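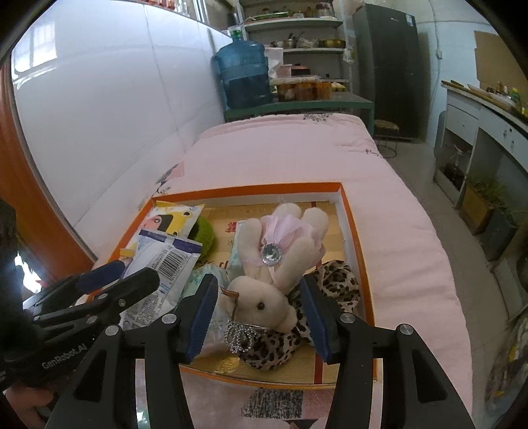

# Breakfast for guests: how early do you bake?

**trutcombe_porch**

Hi all, long-time reader, first real question. We run a little place with just a handful of rooms (Trutcombe House, if you ever come through!) and I've been getting up at 4:30 to make muffins from scratch every single morning. My husband thinks I've lost my mind. I love a warm muffin as much as anyone, but by ten o'clock I'm asleep standing up at the sink.

So, do you bake the same morning, or the night before, or do you freeze? And will guests notice? I had a lady on Tuesday ask me for the recipe for my blueberry ones and I nearly cried, I was so tired and so pleased.

Hiwot

---

**PuiShanBakes**

Freeze the batter! I scoop it right into paper liners in the muffin pan, freeze it solid, then pop the whole lot into a bag. In the morning they go back in the pan, still frozen, and into the oven at 400 for the first few minutes, then I turn it down to 350 until a toothpick comes out clean. You get the smell all through the house and you get to sleep in (well, until six).

I've done it with blueberry, banana and a pumpkin one my aunt used to make. The pumpkin is the best of them, in my opinion, and it rises just fine.

— Pui-shan Lai

---

**kedir_z**

Going to disagree with Pui-shan a little, sorry. I tried frozen batter all last winter and mine came out flat on top and sort of gummy around the berries. Maybe it's my oven, it's an old Brultex and runs cool on the left side, but I gave up on it.

What I do now is mix the dry stuff in one bowl the night before, cover it, and measure the wet stuff into a jar in the fridge. In the morning I stir the two together and I'm done before the coffee is. You still have to get up, but it's more like 6:15 than 4:30, and I can do that with one eye open.

---

**PuiShanBakes**

Kedir, were you using baking soda or baking powder? Mine is all double-acting powder. When I made a buttermilk batch with only soda in it, I got exactly what you're describing, so it may not be the oven. Also don't thaw them! Straight from the freezer or they go sad.

---

**kedir_z**

Soda, and buttermilk. Hm. OK, I may owe the Brultex an apology. I'll do a small batch with powder and report back, but I'm still keeping my jar.

---

**Bezawit_H**

Can I be the grumpy one? I don't think it has to be muffins. I did muffins for years and half of them came back with one bite gone, because people were already full from the eggs. Now I make one big coffee cake in the afternoon, when the kitchen is quiet, and cut it at breakfast. It's better on the second day anyway, the cinnamon kind of settles in.

This is the one I use. It fits a 9 x 13 pan:

- 2 cups flour
- 1 cup sugar
- 2 teaspoons baking powder
- half a teaspoon salt
- 1 stick butter, soft
- 2 eggs
- 1 cup sour cream
- a good splash of vanilla

For the top, rub together half a cup of brown sugar, a spoonful of cinnamon, a bit of cold butter and as many chopped walnuts as you like. Cream the butter and sugar, add the eggs, then the sour cream and vanilla, then the dry things. Spread it in the pan, cover with the topping and bake at 350 for 35 minutes or so.

---

**fuadgudeta**

Bezawit's cake is great, I've made it (twice in one week, don't tell my doctor). But I'm on Hiwot's side about warm things in the morning. We had a guest at our place in Wako, 82 years old, who came down in her robe before seven asking what smelled so good. You don't get that from a cake on the counter.

My vote is biscuits. Cut them out at night, lay them on the tray, cover, fridge. Bake while you set the table.

---

**Bezawit_H**

You can warm a slice of cake, Fuad!

---

**fuadgudeta**

In the microwave?? No ma'am.

---

**Bezawit_H**

In the OVEN. Low, with foil over it, ten minutes. I wasn't raised in a barn.

---

**trutcombe_porch**

Oh, you are all wonderful, thank you! I'm going to try Pui-shan's frozen ones first because I've got blueberries coming out of my ears, and then the coffee cake for the weekend when we're full. My recipe is baking powder, so fingers crossed.

One more thing while I have you: does anybody use those silicone pans? The Nurkeck ones were on the sale table and I bought a couple without thinking.

---

**kedir_z**

Put a cookie sheet under them before you fill them. I learned that with a full pan of batter and a clean floor.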